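Berkia Arm Kits: Questions We Get Before People Buy

Updated June 2022

How much should I set aside for a first arm?

Most schools and clubs that write to us end up spending close to $500 on one Berkia arm with its motors, power supply and cables. If you have your own printer and don't mind a few long evenings with it, you can buy the parts bag alone and print the orange pieces yourself, and that saves you $90.

Is the mat included?

It isn't, and I do wish we said so more loudly on the order page! The marker mat comes from Murkik and ships separately. You can also print the file at a copy shop, but please ask them for a matte finish, as glossy paper gives the camera a hard time.

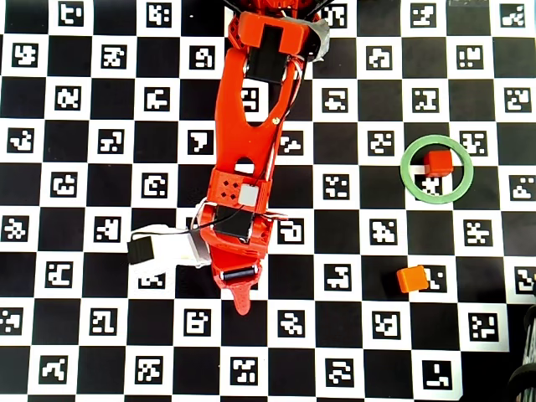 Printed arm over the marker mat, with a green ring, a red cube and an orange cube.

Do I need to buy special objects for it to pick up?

Goodness, no. Small cubes and rings in bright colors are plenty to begin with, and you may well have some in a drawer already. Save that money for a spare motor.

What does a full classroom cost?

Plan on almost $2000 for four arms, and then add the mats on top. If your budget year closes in the spring, try to have your quote request to us by March, when things are still fairly quiet here.

Which gripper should I order, the Lazăr or the standard one?

Start with the standard one. The Lazăr is lovely for thin or delicate things, but it takes longer to set up, and you can always add it later on.

Can I pick up my order in person?

Yes, at our Droddale shop, on weekday afternoons. Do write first so we can have the box packed and waiting for you.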